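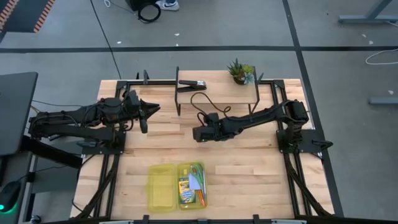
Wister two-arm recording table

The Wister is a bench for recording hand-guided examples of small desk jobs: packing a pencil case, passing a pencil from one gripper to the other, putting things up on a shelf. Two arms are bolted to a black aluminium frame around a butcher-block top. A raised shelf sits at the back so your examples include a second height.

What you get
Table, frame and shelf
2 arms with grippers
Overhead and wrist cameras
Nakness recording software, one seat

Recording
Each example is saved as one file with all camera views and the joint positions on the same clock. Recording runs at 30 frames a second. Press the pedal to start, press again to keep the file, hold it down to throw the file away.
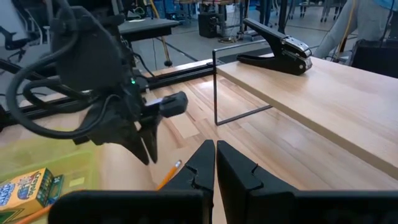 Pencils and crayons are harder than they look, as a thin object can roll when a finger touches it. We suggest a first set of 114 examples per task, with the objects moved between each one. Change the colour and type of stationery partway through.

Set-up
Allow 4 hours for assembly and camera calibration. Clamps for the front rail are included. Replacement gripper fingers are sold separately under Chávez parts.

Orders and site visits: Dulce Ponce, Cotham office. Next batch ships in September.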